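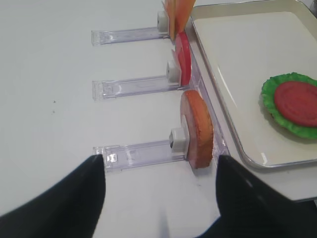 Est-ce qu'on présente les rondelles debout ou couchées au bout des supports ?

Debout, sur la tranche, une famille par support. Couchées, elles glissent les unes sur les autres et on finit par en prendre deux en croyant en prendre une.

Décembre, 9 h 40. Reprise du cahier sur Bumalus, le comptoir à sandwichs en faux aliments que Rolitholm veut poser dans ses halls d'accueil. Je note pour moi et pour ceux qui reprendront l'établi après les congés, parce que la dernière fois la passation a tenu sur un bout de ruban adhésif où était écrit « presque bon ».

État des lieux. Trois supports transparents posés côte à côte sur le plateau blanc, bac au bout, à droite. Les supports sont ceux d'Emico, deuxième version. La première version avait des rails si serrés que les tranches y entraient avec un petit cri. La deuxième est plus large. Emico appelle ça une « tolérance confort ».

La teinte : le plastique tire un peu sur le lavande. La commande disait incolore. J'ai écrit, ils ont répondu que c'était incolore « dans la masse ». Je n'ai pas su quoi faire de cette phrase, je la recopie pour la postérité. Sous les néons de l'atelier ça se remarque, à la lumière du jour beaucoup moins, et les halls de Rolitholm sont éclairés comme des blocs opératoires. On verra ce que dit le client. Mon pari : rien, jusqu'au lendemain de la livraison.

Le garnissage

Le rouge, c'est la tomate. Aucun débat, premier consensus du projet. Brillante, bien rouge, on a presque envie de la saler. Elle va au milieu parce que c'est la plus demandée dans tous les essais qu'on a faits avec les gens du bâtiment d'à côté (tout le monde commence par la tomate, même ceux qui déclarent ne pas aimer ça).

L'orange est un dossier plus sensible. Le bon de livraison de Pichon dit « disque alim. orange », ce qui laisse de la marge. À l'atelier il y a le parti du cheddar et le parti de la carotte. Le parti du cheddar fait valoir qu'il n'y a pas de carotte dans un sandwich de hall d'accueil. Le parti de la carotte fait valoir qu'il suffit de regarder. Pour l'étiquette j'ai proposé « rondelle orange » et j'ai été traité de lâche par les deux camps. Provisoirement, support du haut, étiquette vierge.

Quant à la troisième, la grosse, celle du support du bas : épaisse, rebord orangé, face plutôt rosée. Steak, saucisse, pain pour les plus optimistes. La maquette du client demande « une protéine ». On va dire que c'est la protéine. J'aimerais quand même que Pichon nous envoie la liste des modèles au lieu du catalogue d'ambiance avec la nappe à carreaux.

La feuille de salade n'a pas de support et n'en aura pas. On a essayé. Les bords ondulés se prennent partout, elle se plie, elle ressort avec l'air offensé. Elle va directement dans le bac, au fond, et on construit dessus. C'est d'ailleurs ce que font les gens spontanément, salade d'abord, tomate par-dessus, le reste au gré de l'inspiration.

10 h 30. Réglage de la distance entre le bout des supports et le bord du bac. Position retenue : les rondelles presque contre le rebord. Avec un écart plus grand, elles basculaient vers l'avant et partaient rouler sur la table, et une rondelle qui roule choisit toujours le côté où il y a du vide. J'en ai retrouvé une derrière le compresseur, grise de poussière, très convaincante en aubergine.

Le petit bloc au bout de chaque support fait butée. Celui du support du bas accroche un peu quand on pousse la grosse rondelle de travers. Passer un coup de papier fin sur l'arête, grain 400, à la main, sans la ponceuse. Je souligne sans la ponceuse. L'établi se souvient encore du prototype de la version un.

Pause. Le café est tiède, la machine affiche « détartrer » depuis l'époque où Bumalus s'appelait encore autrement.

11 h 15. Essai d'alignement. Le bac a un rebord métallique arrondi dans les angles, et c'est là que ça se complique : si on cale les supports d'équerre avec la table, le bac part en biais ; si on les cale sur le bac, c'est la table qui a l'air mal posée. Après plusieurs allers-retours je garde l'équerre avec la table. L'œil pardonne au bac. Il faudra un repère au sol du meuble, deux points de peinture suffiront, pas les gommettes fluo qui restent du salon.

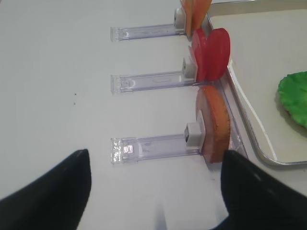 Reste la question du réassort, que tout le monde évite depuis un mois. Rolitholm veut que la personne de l'accueil puisse regarnir sans outil, sans notice et, je cite le cahier des charges, « sans interruption du sourire ». J'ai chronométré un regarnissage complet du comptoir, réserve comprise : 27 minutes. Le sourire a tenu jusqu'à la quatrième.

Le gros du temps se perd au tri. Les rondelles arrivent de chez Pichon en vrac dans un seul carton, toutes familles mélangées, avec un peu de frisure de papier pour la fraîcheur. Le premier lot en faisait 368. Trier 368 rondelles de faux aliments un après-midi de pluie, c'est une expérience qui recentre. J'ai demandé des sachets séparés par couleur. Devis de Pichon pour les sachets : 141 euros par lot. À ce prix je veux bien qu'on me les livre sur un lit de vraie roquette.

Solution de repli, déjà testée avec ce qu'on avait : trois boîtes à vis vidées de leurs vis, une par famille, couvercle de la couleur correspondante. Le regarnissage devient supportable. Les vis, elles, sont pour l'instant dans un saladier, sur l'étagère du fond, et je demande qu'on ne fasse pas de remarque.

14 h 10. Repris après déjeuner (sandwich, évidemment, sans rondelle orange d'aucun parti). Deux points sur la tomate.

Le premier : quand il y en a plusieurs sur le même support, elles se collent un peu par les faces, à cause du vernis. On tire celle de devant et la suivante vient avec, par solidarité. Un voile de talc règle l'affaire mais ternit le rouge, et le client a signé pour du brillant. Essayer la cire en bombe, très peu, sur une face seulement. Si ça marque, tant pis, on revient au talc et on parlera de tomate de saison.

Le second : il y a deux rouges. On a des tomates luisantes et des tomates franchement mates, plus sombres, avec de petits cercles marqués sur la face. Deux séries, à mon avis, ou deux moules, ou deux humeurs. Posée sur la salade, la mate rend mieux, elle accroche moins la lumière et on la croirait coupée du matin. En présentation debout, c'est la brillante qui gagne. On pourrait donc garder les deux et appeler ça un choix de gamme. Je laisse cette phrase prête pour la réunion.

Bac : le fond beige convient, le vert ressort bien dessus. Emico proposait un fond noir « plus gastronomique ». J'ai posé la feuille sur un carton noir pour voir, on aurait dit une pièce à conviction. On reste sur le beige. Par contre le bord en métal prend toutes les traces de doigts de l'atelier. Chiffon microfibre à prévoir dans le kit de livraison, avec une ligne dans la notice que personne ne lira.

15 h. Nettoyage. Eau tiède savonneuse pour les supports, séchage debout sur un torchon. Pas d'alcool. La version un a été nettoyée à l'alcool et elle est sortie couverte de fines craquelures, du plus bel effet si l'on vend de la banquise. Pour les rondelles, chiffon humide et c'est tout. La feuille de salade se rince sous le robinet comme une vraie, on s'y laisse prendre à chaque fois, j'ai failli l'essorer.

Étiquettes. Format languette, à glisser devant chaque support. Texte court, caractères lisibles à un mètre. J'en ai tiré 10 pour essai, dont plusieurs avec « tomatte », ce qui m'apprendra à taper en répondant au téléphone. Les bonnes sont dans la pochette bleue, les autres servent de cales sous le pied de l'armoire, qui n'a jamais été aussi stable.

À faire avant la livraison des halls :

- arête de la butée du bas, papier fin, à la main
- cire en bombe sur une tomate brillante, une seule, regarder le lendemain
- relancer Emico pour la teinte, joindre la commande, surligner « incolore »
- demander à Pichon ce qu'est la rondelle orange, une bonne fois, par écrit
- deux points de peinture pour caler le bac
- rendre le saladier à la cuisine, et donc trouver où mettre les vis

Pour le pain, je n'ai rien. Il manque depuis le début, il était sur une commande à part, et la commande à part est quelque part. Tant qu'il n'est pas là on monte les sandwichs à même la salade, au fond du bac, et Rolitholm a déjà demandé si c'était volontaire. J'ai répondu que la version sans pain était à l'étude.

16 h 50. Réponse de Pichon au sujet de l'orange, reçue pendant que je rangeais : « modèle polyvalent ». Les deux camps ont crié victoire. J'ai remis l'étiquette vierge devant le support du haut, fermé les boîtes, laissé les supports en place sur la table. Ne pas les décaler, l'alignement m'a pris la matinée.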